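3.2. Fermeture des cartons réemployés

La littérature professionnelle attribue au réemploi des cartons d'expédition des économies qu'elle mesure rarement au poste de fermeture. Le guide interne de Grusance, dont nous avons obtenu la version de mars, tient pour acquis qu'un carton ayant déjà circulé se referme « dans les mêmes conditions » qu'un carton neuf. Aucune donnée n'accompagne cette affirmation. Nous avons donc repris les relevés de l'entrepôt Imovden, soit 228 fermetures, dont 169 sur des cartons portant au moins une étiquette antérieure.

Le premier point litigieux concerne l'alignement des rabats. Kirui y voit l'étape décisive et recommande un appui des deux paumes, de part et d'autre du joint central, avant toute vérification du ruban. Le geste est bien attesté (figure 2). Qu'il améliore la tenue du joint reste à démontrer : sur un carton froissé et légèrement enfoncé, une pression à plat peut aussi bien masquer un défaut que le corriger.

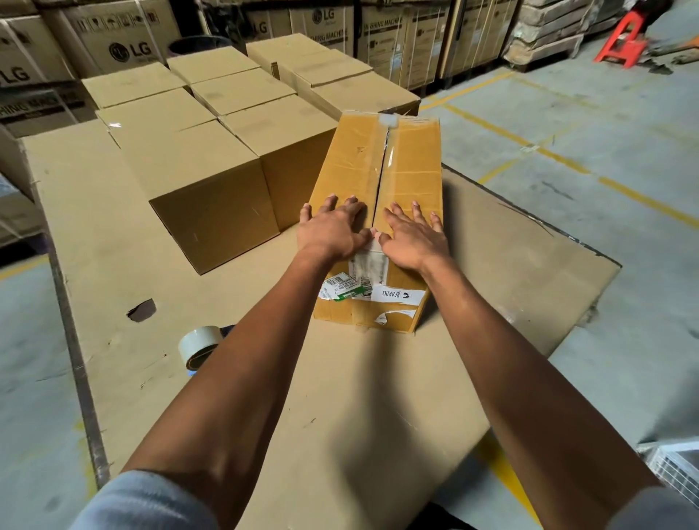
Figure 2. Appui des deux mains sur les rabats d'un carton déjà étiqueté ; au second plan, cartons fermés, pour la plupart sans ruban.

3.3. Manipulation du dévidoir

Le protocole Lema décompose la pose du ruban en une prise, une amorce et une traction. Ce découpage, commode pour le chronométrage, nous paraît arbitraire. L'amorce suppose souvent l'intervention de la seconde main, que le protocole traite comme un temps mort. Or c'est peut-être là que se perdent les secondes imputées ensuite à l'état du carton. Mfaume, qui a conduit les relevés, a écarté 60 fermetures faute de pouvoir dater le début de cette phase ; nous les avons réintégrées dans le total sans leur affecter de durée, solution dont nous mesurons l'inconfort.

L'argument de la surface de travail ne convainc pas davantage. On lit que le travail sur une grande feuille de carton protège les colis de l'abrasion. La feuille est elle-même éraflée et percée par endroits, et nous n'avons trouvé aucune comparaison avec une table.

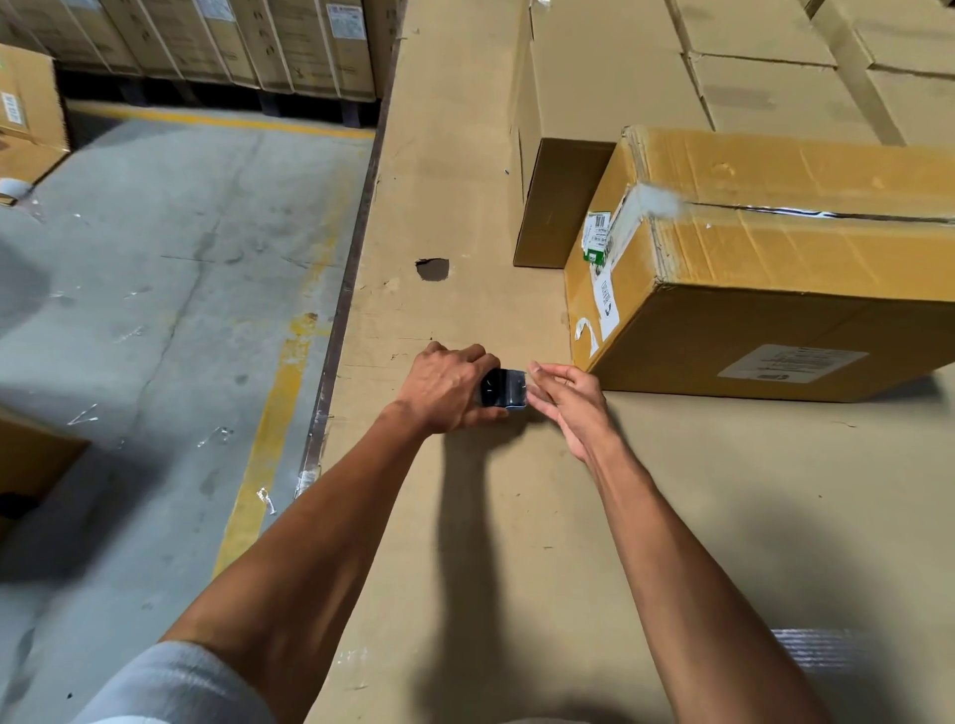
MATÉRIEL ET POSTE

Tous les relevés ont été faits avec un dévidoir à main et du ruban transparent. Le fournisseur Drirotine annonce une amorce « immédiate », terme qu'il ne définit nulle part. Nous avons retenu comme début d'amorce le premier contact des doigts avec l'extrémité du ruban, critère discutable mais au moins observable.

La présence d'anciennes étiquettes pose une autre difficulté. Les restes d'autocollants arrachés sont comptés par Kirui parmi les défauts du carton, au même titre que les plis. Ce regroupement gonfle mécaniquement la catégorie des cartons « dégradés »,

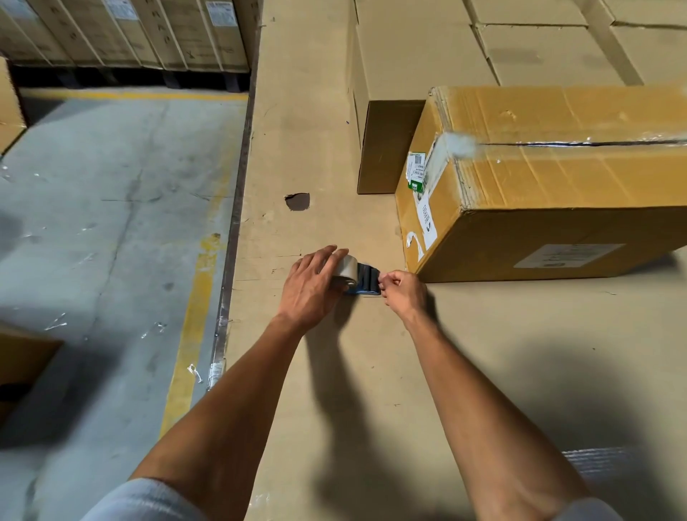 alors qu'un reste de papier sur une face latérale n'a aucune raison évidente de gêner la pose d'un ruban sur le joint supérieur. En séparant les deux critères, l'écart de durée publié par Kirui se réduit au point de ne plus se distinguer de la variation entre opérateurs. Nous n'en concluons pas que l'état du carton est sans effet ; les 2 opérateurs suivis ne permettent pas de trancher, et le guide de Grusance ne le permettait pas non plus.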